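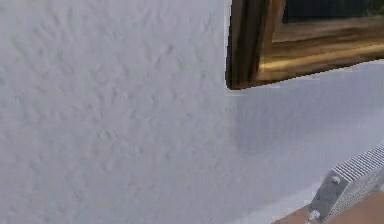 Fomalholm Home: plaster wall, picture frame, radiator-like unit near the floor

Fomalholm Home Pack, by Sevon
$459 per seat. Next update in July.

So, can a machine clean your bathroom yet? I get asked this every time I tell people what I make, and my answer is still "parts of it, on a good day." I build Fomalholm, a simulated home for people who teach robots to do chores, and I've spent far too many evenings watching software robots fail at things my kids can do half asleep.

The pack gives you rooms with doors, sinks, faucets and the ordinary clutter that makes a chore a chore. You bring your own robot model and your own training code. There are 60 ready-made tasks, from opening a door to wiping a basin, and you can write new ones in a plain text file (please do, and send me the good ones!).
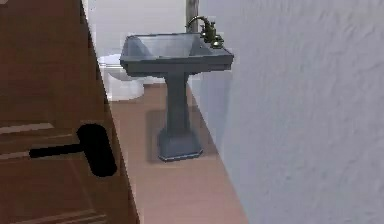 Doors are where most people get humbled. A robot has to find the lever, push it down, keep it down, and then move its whole body out of the way while the door swings. My own test policy got through 941 door attempts before I trusted it enough to start on bathroom chores, and I still wouldn't let it near my house. It likes to let go of the lever a hair too early. You can change the hinge stiffness and the lever spring for every door, and I'd start with both set low.
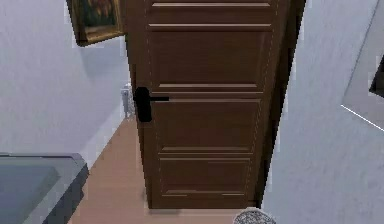
Wood panel door with a black lever handle

Then there's wiping. Wiping looks easy and it's awful. The arm has to press hard enough to clean and soft enough not to shove things around, and a sloped basin means the right angle keeps changing. I've added a contact-force readout for this — turn it on early, it saves a lot of guessing. Water is the weak spot. I fake it with a dirt layer that fades under the sponge, so please don't buy this for splashes.

What you get:
60 tasks, with scoring
Adjustable doors, levers and faucet handles
Lighting presets, 6 of them
The Trunditz importer, for bringing in your own furniture
Email support from me

What you don't get is a robot that works in a real home the day after it works in mine. Shop-floor people have it a bit easier, with the same part in the same bin all day. If that's you, look at Sayce, our workbench pack, before spending money on bathrooms.

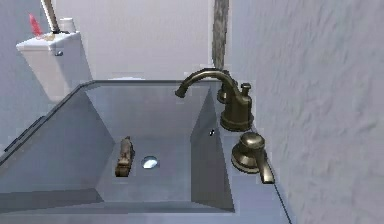 Rukhsana Shaikh wrote in to say that her team's arm can turn a faucet handle nearly every time in Fomalholm and about half the time on their real test counter, and that she'd pay extra for handles that stick a little. Fair point. Sticky handles are going into the July update, no extra charge.

Page last changed Jun 1, 2026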